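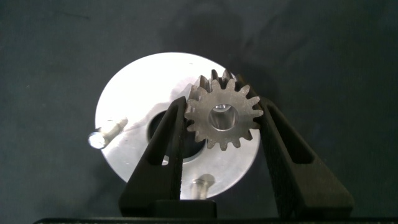

Second Progress Report to the Wotar Regional Skills and Industry Fund
Project: Assisted Gear Assembly at the Karkum Works
Submitted by: Drudow Components, Karkum
Prepared by: Ayanda Van der Merwe, Project Manager
Date: April 7, 2021

1. Purpose of this report

This report covers the second period of the grant agreement between Drudow Components and the Wotar Fund. It sets out the work completed, the effect on staff in the assembly area, spending to date and the matters on which we ask for the Fund's direction. It should be read with the first report, which described the choice of equipment and the consultation held with employees before installation.

2. Background

The Karkum works assembles small gear units for conveyor drives and farm equipment. Each unit is built on a round aluminum plate with a bore in its centre. Pins are fitted to the plate and steel spur gears are placed on the pins, after which the unit is greased, closed and tested. Until this project began, all placing of gears was done by hand at the bench.

Hand placement is accurate but hard on the people who do it. The first report recorded that wrist and thumb complaints made up most of the entries in the assembly area's injury log. It also recorded that experienced assemblers were leaving bench work earlier than they wished to. The grant was sought to move the repeated part of the job to a robot arm and to keep the skilled part, together with the people who hold that skill, in the assembly area.

3. Work completed in this period

The first robot cell has moved from trial work to supervised production on one model of gear unit. The arm picks up a gear with a two-finger gripper, carries it over the plate and lowers it onto the pin. An assembler prepares the plates, checks the finished placement by turning the gear by hand, and completes the unit.

In February the cell was run for a full month beside the hand benches so that results could be compared. Of the placements attempted by the arm in that month, 92 per cent were completed without help from the operator. The target in the grant agreement for this stage was 83 per cent. The remaining placements were stopped by the arm itself or by the operator, and were finished by hand.

Most stoppages had one of two causes. The first was glare. The bright face of the plate reflects the overhead lights, and the vision system at times failed to find the edge of the bore. Light shields were fitted over the cell at the end of the month and the lights above it were moved. The second was a gear held slightly off level, so that it caught on the top of the pin. The assemblers suggested a small change to the approach, in which the arm lowers the gear until it touches, eases off and turns it a little before trying again. This is how they do it themselves. The change has been programmed and is being tested now – results will be given in the next report.

The gripper fingers have been replaced once. The first set wore at the tips sooner than the supplier had advised, and we have asked that the next set be made with a harder contact face. A spare set is now kept at the cell.

4. Effect on staff

No position has been lost or reduced in hours as a result of the project, and the commitment given to employees in the consultation remains in force. The assembly area has 11 permanent staff, the same number as when the grant was awarded.

The work itself has changed. Three assemblers have completed the cell operator course and now rotate between the cell and the hand benches. Under the rotation no person spends a full shift at either. Mihret Fikre, who was a bench assembler before the project, has been appointed lead operator and has moved up one pay grade. She is responsible for the daily start-up checks, the stoppage log and the training of other operators.

Staff were interviewed in small groups at the end of February. The main points raised were as follows.

Physical strain is lower for those on the rotation. No new wrist or thumb complaint was entered by a cell operator in this period. The period is short and we do not offer this as a final result.

Attention is used differently. Several assemblers said that watching the arm was more tiring than they had expected, especially in the second half of a shift. One described it as "waiting for something to go wrong". We have shortened the time at the cell between changes of operator and will ask about this again.

There is concern about skill. Some of the longer-serving assemblers fear that newer employees will not learn to feel when a gear is seated properly. We share this concern. All new employees will continue to complete their full period at the hand benches before they may apply for the operator course.

Pay is a matter of active discussion. Operators other than the lead remain on the assembler grade, and the employee representatives have asked that the operator course be recognised with an allowance. Management has agreed to answer this request before the second cell is installed.

5. Safety

The risk assessment for the cell was reviewed after the trial month. The main change was to the way a stopped gear is cleared. Operators had been reaching in while the arm was paused. The procedure now requires the arm to be fully stopped and the gripper opened from the panel before a hand enters the work area. The new procedure is posted at the cell and every operator has signed for it. There were no injuries at the cell in this period.

6. Spending

Spending remains within the approved budget. The cost of the light shields and the replacement fingers was met from the contingency line. Training costs were lower than planned because Ms. Fikre was able to deliver part of the course on site. We ask the Fund's permission to carry the unspent training money forward to the next period, when a further group of assemblers will be trained. A full statement of accounts is attached as a separate schedule.

7. Delays and risks

The second cell was to have been delivered in this period. The supplier has advised of a delay in the control cabinet and has given us a revised delivery month, which falls inside the next reporting period. The delay does not affect the end date of the grant, although it leaves less time for comparison between the two cells.

A further risk is reliance on one lead operator. If Ms. Fikre is absent, stoppages take longer to clear and the log is less complete. A deputy will be chosen from among the present operators.

8. Plan for the next period

Complete testing of the revised placing movement and report the results by cause of stoppage.
Install the second cell and extend production to one further model of gear unit.
Train the next group of operators and appoint a deputy lead operator.
Repeat the staff interviews, with added questions on fatigue and attention.
Settle the question of an operator allowance with the employee representatives.

9. Direction requested

The Fund is asked to note the progress described above, to approve the carrying forward of unspent training money, and to confirm that the revised delivery month for the second cell is acceptable under the agreement. Fund officers are welcome to visit the Karkum works during any day shift. Visits may be arranged through the project office.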